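Project Vukari, artificial flower workshop
Progress report to the Skorum fund
10 January 2026
Prepared by Hedvika Vlček

In this period we finished the choice of flowers for the table arrangements and began the sorting work. We keep to two kinds, red roses and blue hydrangeas, as agreed with Mr Danko in our last call.
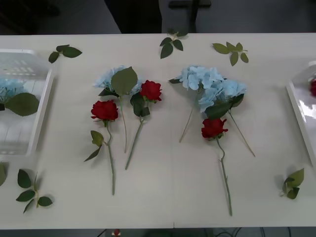
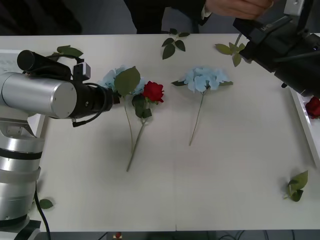 Roses and hydrangeas on the white table.

The stems come from the supplier Michalík. The first delivery was 549 stems and the whole order is 1731. Natália Slanina checked the colours and found that the blue is not the same in every box, so we now mix light and darker heads in one arrangement. To my eye it looks more natural so.

Some leaves become loose when the stems are unpacked. We keep them separately and put them back by hand, which takes more time than we planned. Marek Ďurica has asked the supplier for better packing, but we have no answer yet.

Spending is within the budget, except for transport, where we paid for 3 deliveries and had planned two. I attach the invoices.

Until the end of April we would like to complete 4 sets for the Karkar reading rooms. For this we need your decision about the vases. The glass ones are nicer but they are heavy, and Ľubomír Ševčík is worried about the narrow shelves there.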